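I run Wysocka, a small leather goods and bag label, and I'm hiring a bench maker for our new place on Ratberg Street! We've spent years squeezed into a back room, and we finally signed for 1488 square feet in the old Cerico bakery. The workshop goes in the rear, the shop goes up front, and customers will be able to watch their totes get stitched while they browse (so yes, you should be okay with people staring at your hands a bit).

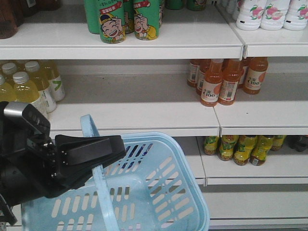

*Blue shopping basket, drinks shelves behind.*

## The job

You'd be cutting, skiving, edge painting and running the walking-foot machine, mostly on our Ponus weekender and the little crossbody that keeps selling out. I do the patterns myself, but I love a good argument about strap placement, so bring opinions. There are 2 of us at the bench right now and we're behind on wholesale orders, which tells you how badly I want to fill this.

It's 32 hours a week to start, paid hourly, with a real lunch break and the shop discount from your first day. We start at 8:30 and I try hard to get everybody out by 5.

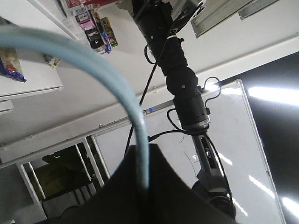
You don't need a fashion degree. I'd much rather see a wallet you made at your kitchen table and are slightly embarrassed by. Two years on an industrial machine would be great, upholstery and shoe repair both count, and you do need to be able to lift a 56-pound roll of canvas with help.

## How to apply

Drop a short note and three or four photos of your work at the Wysocka counter, 64 Ratberg Street, any time before the end of May. If it looks like a fit, I'll ask you in for a paid trial afternoon. Bring an apron, the edge paint gets everywhere.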